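Section 4. Fitting and Setting Up the Under-Sink Filter

Applies to the Dandier two-stage kit, with or without the leak sensor. Revised February 19, 2023, by Keegan Partington.

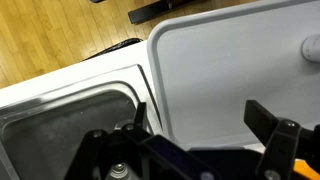 4.1 Before you start

The box says the job takes 26 minutes. Plan on an afternoon if you have never taken a supply line off before. The figure on the box assumes a new shutoff valve, an empty cabinet and a person who already knows where everything goes.

The box also says the filter will improve the taste of your water. It may. If your water tastes fine now, you could well find no difference, and a cartridge every few months is a steady cost. Get a water report from your supplier and read it before you cut anything open. If the report lists something this kit does not remove (see the table in Section 9), return the kit.

You will need:
An adjustable wrench, plus a second one to hold the valve still
A bucket and two old towels
A flashlight
A screwdriver for the bracket
Thread seal tape, for the threaded metal fittings only

CAUTION: Do not connect this kit to the hot line. The housings are not rated for it.

4.2 Shutting off the water

1. Empty the cabinet under the sink. Put a towel down on the floor in front of it as well. Wood floors mark easily, and water that gets between boards is hard to get back out.

2. Turn the cold shutoff valve clockwise until it stops.

3. Open the cold tap and let it run out. If it is still dripping after two minutes, the valve is not closing fully. Turn off the water to the whole house and replace the valve first. Do not rely on a tighter twist of the handle.

4. Place the bucket under the valve and loosen the supply line. Expect a cupful or so of water from the line itself.

4.3 Mounting the bracket

1. Hold the bracket against the side wall of the cabinet with the empty housings attached. Leave at least a hand's width below them, or you will not be able to drop the housings to change a cartridge.

2. Mark the screw holes, take the bracket away and drill shallow pilot holes. Check what is on the other side of the panel. It may be a dishwasher.

3. Screw the bracket in place. The adhesive pads in the bag are meant to hold it without screws. We have not seen them hold a full pair of housings through a summer, and we suggest you leave them in the bag.

4.4 Connecting the lines

1. Push the blue tube into the port marked IN until it stops, then push again. Most leaks reported to us come from a tube that went in only halfway.

2. Push the white tube into the port marked OUT.

3. Tug both tubes firmly. Neither should move.

4. Attach the tee to the shutoff valve. Hand tight, then a quarter turn with the wrench.

NOTE: Earlier printings of this guide called for seal tape on the push-in ports. That was wrong. Rekha Nambiar on the support desk caught it last June. Tape keeps the ring inside from gripping the tube.

4.5 First flush

1. Fit the cartridges, tighten the housings by hand and open the shutoff valve slowly – a quarter turn, then wait.

2. Dry every joint with a paper towel, then go over each one again with a fresh piece. A slow leak shows up on paper long before you can see it.

3. Run the cold tap for ten minutes. Gray or cloudy water is carbon dust and should clear. Throw this water out.

4. Check the joints again that evening and the next morning.

4.6 Setting the reminder light

The light counts days. It does not test the water, whatever the leaflet implies. It comes set to 300 days, which suits a small household on clean city water and is too long for most wells.

1. Hold the button until the light blinks twice.

2. Press once for each 30 days you want to take off.

3. Let go and wait for one long blink.

If the flow drops before the light comes on, change the cartridges anyway. Replacements are sold under part number 3120. Cheaper ones will often screw in, but check the length of the seal before you trust one overnight.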